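Pirnosano Student Robotics Club
Progress report to the Gagnon Fund
Mar 19, 2019

This report covers the third quarter of the grant year. The club meets after class in the shared workspace at Flarnia. Its project, Plusteo, is a two-arm sorting task that students will enter in the regional student competition.

Work completed

Both arms are mounted and wired. Students rewrote the control program so that each arm can be stopped separately, and they settled on a table layout with white bins and a small cube as the test object. Picking from the open table is working at slow speed. Placing into a bin is less reliable, mainly when the gripper has to come down close to a raised corner.
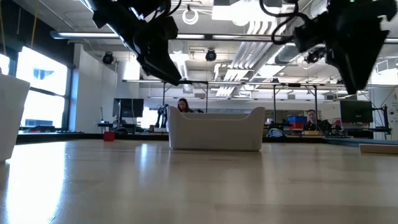 Plusteo table with both arms over the work area, white bins and red test cube.

Spending

The award was $2000. We have spent $1225, mostly on gripper parts, cable and a replacement power supply. The remainder is set aside for spare fingertips and the competition entry fee. No change to the budget is requested.

Problems

We lost 3 sessions in the winter to a faulty wrist motor. The replacement was covered under warranty. Reflections on the tabletop near the windows also confuse the color detection in the afternoon. Students are testing a matte mat.

Next steps

Finish the bin placement routine. Run full practice rounds of up to 4 minutes each. Write the setup checklist required by the competition rules and send the Fund a copy with the final report.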